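Home | Science | How Things Work | Ask a Question | Glossary

How Does a Robot Know What Comes Next?

Last updated: Wednesday, September 5, 2018

Think about the last time you made a sandwich. You looked for the bread. You reached for it. You put it down and went on to the next thing. You probably did not have to think very hard about any of it.

A robot has no idea what a sandwich is. Somebody has to write instructions for it, and those instructions are called software. In this article we will look at a program named Rima. Rima runs a robot arm that works with burger parts at a lab in Distcombe.

The plan

Rima starts with a plan. A plan is a list of steps in order. The bottom bun goes in the tray first. Other parts go on after it, and the top bun goes last. The part of Rima that keeps the list is called the planner.

The planner also has to know where each part is kept. At the lab, the parts stand in racks with slots, a bit like toast in a toast rack. Each slot has a number in the computer.

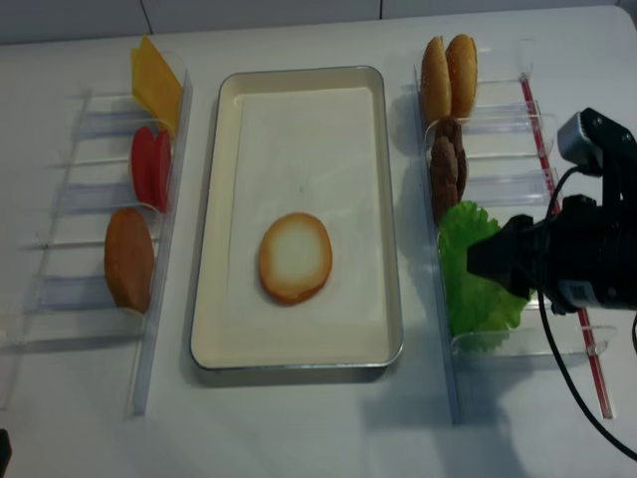 The bottom bun is in the tray. The other parts stand in racks on both sides.

Now the planner can say something like, "Get the lettuce from the rack on the right." That sounds simple to you and me. To a motor it means nothing at all. Other parts of the program have to turn those words into movement.

Seeing

The lab uses more than one camera. One stays in the same place and looks at the whole table. Another rides on the robot and gets a close view of whatever the gripper is near.

A picture inside a computer is a huge grid of numbers, one set of numbers for each tiny dot. The software that makes sense of the numbers is called Vumum. It learned by studying 532 practice pictures. In each one, a person had drawn a line around every bun, tomato slice and lettuce leaf and typed in its name. This work began in February and took a long time.

Clear plastic is hard for Vumum. Light goes through it and also bounces off it, so the edges of a slot can seem to come and go. Vumum does better when it looks for the thing in the slot first and works out the rack afterward.

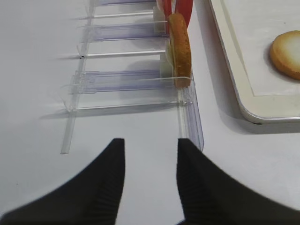 A close view from the robot. A round, golden-brown piece stands on its edge in the clear rack, between the dividers, just left of a rail.

Look at how thin that round piece seems from this side. A circle seen from the edge is a tall, narrow shape. Vumum has to learn that the narrow shape and the flat circle can be the same kind of thing. You can try this at home with a coin. Hold it flat in front of you, then turn it slowly.

Moving

When Vumum has found a part, it sends the position to the controller. The controller is the piece of software that runs the motors. It checks where the arm is, compares that with where the arm should be, and makes a small correction. Then it does the same thing again. Rima's controller does this 340 times every second.

This is called a feedback loop. You use one when you carry a full glass of water. You watch the water, and if it tips one way you tilt your hand the other way.

Soft things

A block keeps its shape when you pick it up. A floppy thing can bend, twist or hang down, and then it covers up whatever is behind it. The people who write Rima keep a list of tricky cases, and 174 of them have to do with lettuce.
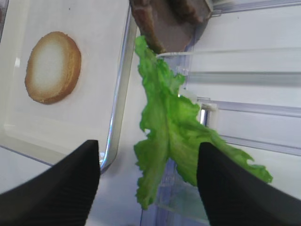 For a hard part, the controller can aim for the middle and close the fingers. For lettuce, Rima picks one spot on the leaf and keeps track of that spot as the arm moves. If Vumum loses sight of the spot, the arm stops and waits for a new picture. It waits up to 4 seconds. After that, Rima asks a person for help.

Testing

Before new software goes on the real arm, it is tried in a simulator called Nogueira. A simulator is like a video game with a pretend robot in it. Mistakes there don't break anything.

Words to know

Planner: software that decides the order of the steps.
Controller: software that runs the motors.
Feedback loop: checking, correcting and checking again.
Simulator: a pretend version of the real thing, used for practice.

Print this page | E-mail this page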